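Notebook, gripper and wrist camera comparison
November 2025

Continued from the last entry. The plan for this week is the same as I wrote there: decide between the two finger sets (Iltia and Mulstead) before we order the second pair, and at the same time decide where the wrist camera should sit. I do both in simulation first. The real arm is in Kultunham and I can have it only when the other group is finished, so everything which can be done without it should be done now.

Setup today. Arm model unchanged since May. Controller is the Kong one, with the default gains. I did not touch the gains on purpose, even though the small overshoot at the end of the move is still there and I would like to remove it. If I change the controller and the fingers in the same week then I will not know which one gave the difference. Yuxi Hao made this mistake with the suction cup test and had to repeat everything, and I was the one who told her it was no problem.

Camera is mounted on the wrist, looking forward between the fingers. I have two mounts in the model file, "low" and "high". The low mount was used for all runs of today. The high mount still has a wrong transform (it looks into the wrist housing), I must fix it before I can compare.

First check was only the free view with the Iltia fingers open. I let the arm go to the home pose, waited until the joints settled and saved one render. The purpose is to see how much of the picture the fingers take away and if the two tips are at the same height. If they are not at the same height the camera is rolled, and then all of the later numbers are worth nothing.
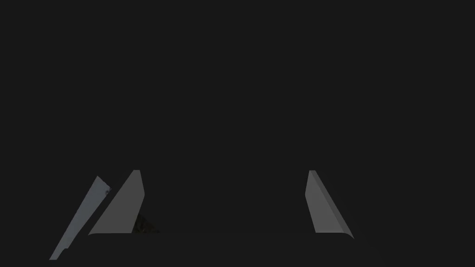 Iltia fingers, fully open, home pose, low mount.

Tips look level to me. I also checked it with the pixel rows and they agree within what I can expect from the edge smoothing. So roll is fine.

The fingers stay in the bottom part and the gap between them is wide. I like this. With the Mulstead fingers, which are longer, I remember that the tips came much higher and covered the place where the object is in the last moments of the approach. I should repeat this view for Mulstead with exactly the same pose so that I am not working from memory.

One thing to look at: there is a thin bluish strip left of the left finger, nearly parallel to its slope. I have not found out which body it belongs to. It is not in the gripper file, I searched for the color. There is also a small dark speckled patch at the inner side of the same finger, near the base, with some texture on it. Both are lighter problems for a person but the segmentation can take the strip as a third finger, it is gray enough. To do: switch on the body names in the viewer and click on it.

Second thing is contrast. The palm is so dark that it is almost the same as the background, and the mask of the gripper has holes there. I changed the ambient light up and the mask became better but the fingers became too bright and lost the bevel. I set it back. Maybe it is better to give the palm another material and leave the light alone. Yuxi prefers the light to be random for each episode anyway, so a fixed light which is good for me will not help her.

Open and close test, no object. I made 100 cycles with each finger set, same speed, same force limit. Notes:

Iltia: closes evenly, the two fingers meet in the middle. No cycle was aborted. In the closed position the tips touch first and the lower part stays a little open, this is expected from the wedge shape.

Mulstead: also no abort. But the left one arrives before the right one, and the contact point moves to the right side over time. After the last cycle it did not come back until I reset the simulation. I think this is the mimic joint and not the finger geometry. The mimic joint in the Mulstead file has a different damping from the one in the Iltia file, I see this only now when I put the two files next to each other. I do not know who chose the value. I will make them equal and repeat, so the Mulstead result of today should not be used by anybody.

Holding test. Object was the plain block from the old task, placed by script between the fingers, then close, then lift. The friction value was the same for both. Iltia held it in all of the tries that I made. However, when the block was placed with a small angle it turned inside the grip until it was flat to the finger face. For a block this is good. For a cup it will not be good, and our task has cups. I must not forget that the block is a very friendly object.

With Mulstead I stopped the holding test after I found the damping problem.

Then the camera part. For the visual test we want that the background changes, so that the detector does not learn the plain gray. The loader takes a photo from the outdoor set and puts it on a panel which stands in front of the arm. For each episode it should take a new photo and a new panel pose. The set on my machine has 500 photos. I started with a short run only to see if the panel appears at all, and it does. The first minutes I had no panel and thought the path was wrong, but it was only that I started the viewer before the loader had finished.

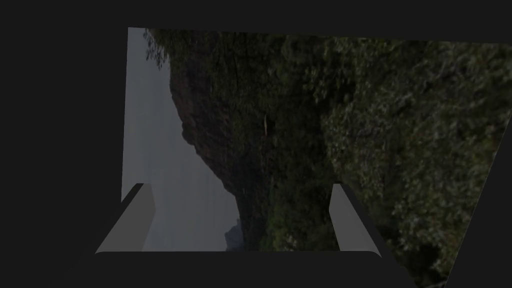
Texture orientation must be fixed before we generate any data. I assumed that the loader reads the rotation flag in the photo file, and it seems it does not, or it reads it and then the panel mapping rotates one more time. The landscape stands on its side, with the sky as a pale band at the left and the trees on the right half. For the detector it may be not important, a random background is random in any direction. But I want to know which of the two it is, for the reason that the same loader is also used for the object labels, and there a rotation of ninety degrees is a real error. The right finger is over the border between the hillside and the trees, and this is a useful difficult case: the finger face is light there and still separates well. The left one has the pale sky behind it and I expect the weaker edge on that side. I will keep this pose as a fixed check and run the mask on it every time I change a material.

I tried the mask already one time on it. The right finger came out clean. The left finger lost a part of the darker edge at the upper side. Not bad, but I had hoped that the plain flat gray of the fingers would be easier for it. Maybe I should put a color on the fingers in simulation and paint the real ones the same. Yuxi said no to paint last time, it comes off on the objects. Tape is possible. I will ask in Kultunham what tape they have on theirs, I saw something on the fingers when I visited but I did not write it down.

Panel size. It does not fill the view, a wide area of the gray stays at the left. If it is always like this, the detector can learn that the gray is at the left. The pose is sampled from a range which I took from the old task, where the camera was on a stand. For the wrist camera this range is too far to the right, or the panel is too small. Two possible corrections:

make the panel larger and accept that the photo becomes more blurred (the leaves are already soft now);
move the sampling center to the optical axis of the wrist camera and keep the size.

I prefer the second. The first is one number in the config and can be tried in a minute, so I will do both and compare the share of gray in the view.

I ran 21 episodes with the panel after this, still with the old range, only to collect times. One episode takes around 5 seconds on my machine, with the texture loading included. Without the new texture it is faster, but I did not note how much. The memory goes up slowly and does not go down between the episodes, so I suspect that the old textures are not released. For a short run it is no problem. For the full set overnight it will be a problem. Must look for the release call in the loader.

Low mount or high mount: no decision, see above. My feeling today is that the low mount is good enough for the Iltia fingers and too low for Mulstead. If this is confirmed, the choice of finger decides also the mount, and it is then one decision and not two. I should write it like this in the summary for the group, else we will discuss it two times.

Small remark about Kong: the gripper command and the arm command are sent in different cycles. In the log the gripper starts one cycle later than the arm stops. In the holding test one can not notice it. In a fast pick it can matter. I wrote it on the list for the real arm and will not look at it in simulation.

To do, in the order in which I want to do it:

set mimic joint damping equal in both files, repeat the open and close test for Mulstead
same home pose view with Mulstead, low mount
find the bluish strip (body names)
correct the transform of the high mount
rotation flag in the loader, then check the label images also
sampling center of the panel, compare the share of gray
texture memory
cup model instead of block for the holding test, ask Yuxi for hers, she has one with a handle

Config of today is saved in the shared folder under the Iltia name, with the word low at the end. The Mulstead one is there also but please do not use it until I have removed the note from its first line.

Added in the evening: I clicked through the bodies for a short time and the list is longer than I thought, a part of the old task is still loaded with the new one. The stand for the old camera is among them. I switched it off and the strip was still there, so it is not the stand. Continue tomorrow.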